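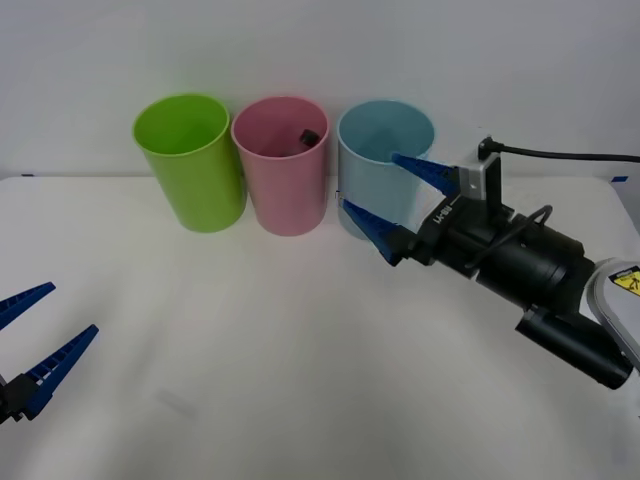
Plastic cups in green, pink and light blue.

Sondgate Kitchen Plastics: Care FAQ

Can coloured cups go in the dishwasher?
Yes, on the top rack. Keep them clear of the heating element.

Are they safe in the microwave?
No. The Rana range softens under heat and may warp at the rim.

How do I remove tea stains?
Soak for eight hours in warm water with a spoonful of bicarbonate of soda, then rinse. Do not use scouring pads.

Can I order a single replacement?
Yes, quote part 428 and the colour. Tostitton lids are sold separately.

Why has my colour been withdrawn?
Colours are reviewed each May. Remaining stock is listed under Clearance.

Who handles trade orders?
Bimla Semwal, at the Brarkness depot.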